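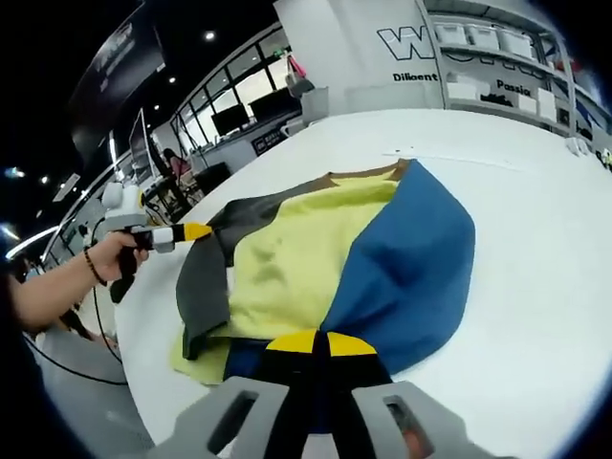
Page 9 of 24

Forum > Manipulation and learning > Data collection > Folding knitwear with two hand-held grippers, how do you start an episode?

kutia_fold
Continuing from my last message on the page before. I have read the replies about the tripod and I thank you, but my question was a different one, so I write it again.

We collect folding examples for the Grilasberg task set. Two hand-held grippers, one person, white table, soft knitted pieces in several colors. The target is 1,000 accepted episodes by the end of November. The garment in the photo at the top is a typical one: yellow in the center, blue on one side, dark gray on the other. It lies there already folded, with wrinkles, and the blue part stands up a little like a pillow.

My question: do you accept an episode that begins from such a state? Our written protocol says "garment on table, any state". Two of my collectors understand this as "any state of unfolded garment". The other two understand really any state. So now I have a data set with two opinions inside it.

pelle_r
I accept them. At deployment the robot will meet half-folded things all the time. If the policy has seen only flat shirts at the start, it will try to open everything first, or it will stop.

marrow77
I don't accept them, and I had to remove a full batch last year for this. The problem is not the start state, the problem is that the collector knows what he did before. He knows which layer is under which. The camera does not know. Then you get very confident motions that nothing in the image can explain.

pelle_r
marrow77, this is also true with a flat shirt. The collector knows which side is the front.

marrow77
Much less. With a flat shirt, you see the neck and the sleeves. With a folded knit you see some color blocks and one edge. Look at the lower left of the gray part in his photo, there is a strip of yellow coming out from under it. I can see it is folded over there. I can't say what is under the rest.

kutia_fold
This is a good point and I did not think about it in this way. So would you accept it if a different person makes the fold and then leaves the table?

marrow77
Yes. We do it like this now. One person prepares, the other person collects, and they don't talk about it. It costs time.

Sizwe Nkosi
Hello, I am the one who wrote the first version of the protocol at Govau, from which I believe the Kutia one was copied (no problem with that!). The sentence was meant as really any state. But we had a second line, which maybe was lost in the copy: the episode must start with both grippers open and away from the cloth, and hold there for a moment before the first contact. Without this the first frames are useless to us, the finger is already over the hem and you never see the garment whole from the wrist camera.

kutia_fold
Thank you Sizwe, the second line was lost, yes. I checked our file. We have only "grippers open".

How far away is "away"? In my photo the marker disk between the fingers covers a piece of the lower edge of the garment. Is it too close for a start frame?

Sizwe Nkosi
For a start frame I would say too close, yes. For the middle of an episode there is no problem at all. We put a tape line on the table in front of the cloth, and the fingers stay behind it until the collector is ready. After a day or two the collectors don't look at the line anymore, the hand knows it.

tinwhistle
Question from somebody with a smaller setup. Does the other gripper need to be visible in the view at the start? In the photo the left one is nicely in view, with the striped tip almost at the gray part. When I collect, my left hand is often outside, and the tracking of the relative pose between the two is bad in the first seconds.

pelle_r
Not necessary if your tracking is from the room and not from the other gripper. What do you use?

tinwhistle
Each one tracks itself, and then I align them afterward. So I depend on the overlap.

pelle_r
Then yes, bring both in view at the start and at the end. Also once in the middle if the episode is long. Mine are never over 30 seconds so I don't need the middle one.

coetzee_lab_tech
At Coetzee we had the same drift as tinwhistle, and part of it was the room. Windows behind the table, daylight changing from 9 in the morning until evening, and small lights in a dark ceiling. The exposure moved during the episode when the wrist turned up toward the windows. I see kutia_fold also has tall windows behind the table. Did you fix your exposure?

kutia_fold
It is on automatic. Should I fix it?

coetzee_lab_tech
I would. A white table and a charcoal gray knit in one view is already a hard case. Fix it for the table in the middle of the day, and accept that the evening episodes are darker.

marrow77
I don't agree with this. If you fix it, the dark panel becomes one black area in the evening, and all the folds in it are gone. I prefer automatic with a limit on how fast it can change.

coetzee_lab_tech
Not every camera lets you set such a limit. Ours doesn't.

marrow77
OK, then curtains.

tinwhistle
One more about the cable. In the photo there is a black cable from the left gripper down along the side of the table. Do you have trouble with it pulling? Mine pulls the wrist back a little when I reach to the far edge, and I can see it in the trajectories as a small step.

kutia_fold
Mine hangs down in a loop, so there is some slack. When a collector walks to the other side of the table it is a different story. I made a rule that they stay on one side. I am not sure it is a good rule for the variety of the data.

pelle_r
It is not a good rule :) Turn the garment then, not the person.

Sizwe Nkosi
Agree with pelle_r. And kutia_fold, if you want, send me your protocol file and I will put back the missing line and the drawing that belongs to it. For the episodes you already have, I would not delete the folded starts. Give them a tag and train once with and once without. You will know more than all of us here.

marrow77
I would still delete them, but I would be interested to see the numbers.

kutia_fold
I will tag them. We are four people and the tagging can be done in the evenings. For new episodes we will use marrow77's way, one prepares and one collects, and Sizwe's tape line. The exposure I must discuss with my colleague, he has a strong opinion about curtains.

tinwhistle
Please post when you have the comparison, also if it shows no difference.

Go to page: 1 ... 8 9 10 ... 24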